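We use cookies to improve your experience on this site. By continuing to browse you accept our cookie policy. Accept | Manage settings

Unit 2: Wax, wick and container

Notes for the Staltley evening course in candle making. Read these before the practical and bring your own copy, as the printer at the hall is out of service.

Choosing a wax

Paraffin is cheap, takes colour well and releases cleanly from a mould. Soy is softer and suits containers, but it frosts if it cools too quickly. Beeswax burns slowly and has its own smell, so most makers leave it unscented. We will work with a soy blend sold as Nonder, which comes in flakes and is weighed dry.

Melting point matters more than most beginners expect. A wax that is too soft will slump in a pillar mould and sweat on a warm shelf in February. The same wax may be perfectly good in a cup, where the walls hold it up.

Tea lights and other small containers

A tea light liquefies completely while it burns. The cup is therefore part of the candle, and it has to stand level and tolerate heat. Metal cups pass heat to whatever is under them. Clear plastic cups show more of the flame, but they must be rated for candle use.
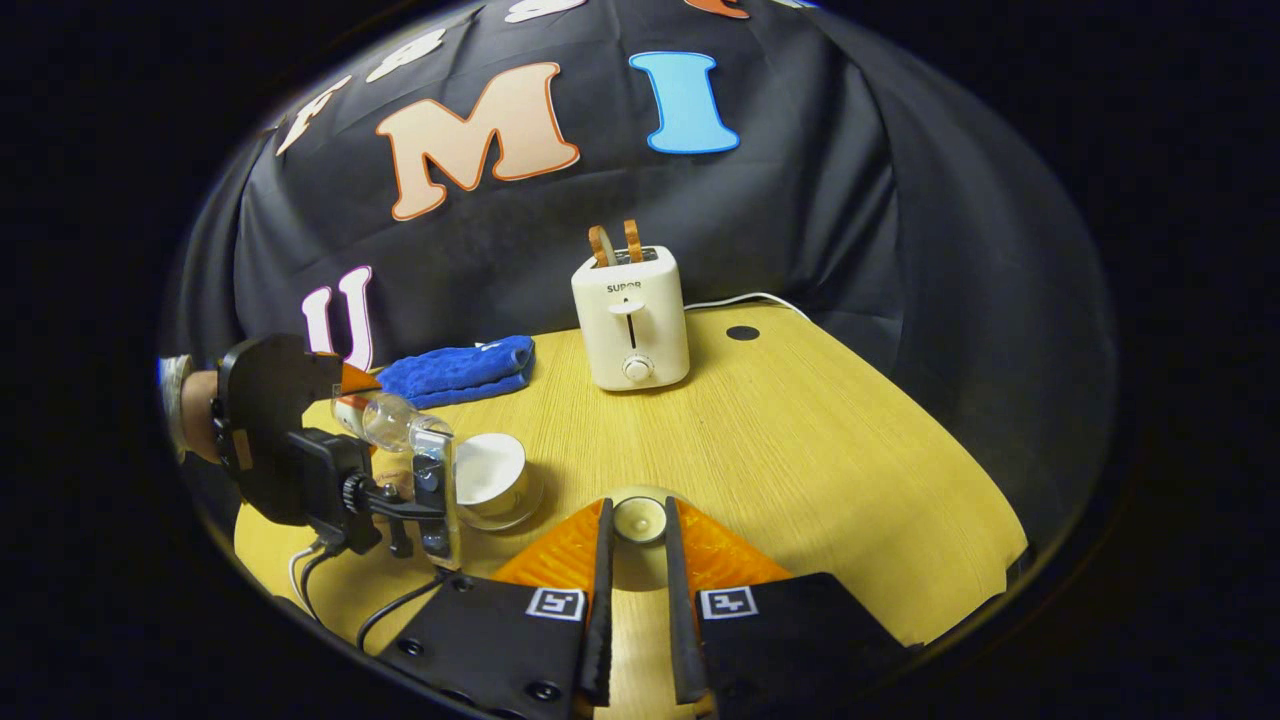 Wick size follows the inside diameter of the cup. If the wick is too small, it drowns in its own melt pool. If it is too large, the flame flickers, soots and overheats the container. Test one wick size at a time, with the same wax and the same fragrance load, and write the result down before changing anything.

The wick also needs a metal sustainer at its foot. This keeps it upright after the wax has melted and puts the flame out before it reaches the base.

Reading a burn test

In last year's Ravanard batch, 81 candles were lit and 39 of them tunnelled. Tunnelling means the flame melts a narrow well and leaves a ring of hard wax at the edge. The usual causes are an undersized wick or a draughty room. Mushrooming, a ball of carbon on the wick tip, points the other way.

Before the practical

Read the safety sheet. Tie back long hair. Never put water on a wax fire; use the lid or the fire blanket.

Reference: Kan wick chart, soy column only.

Last updated Friday, August 31, 2018

2 comments | 2 shares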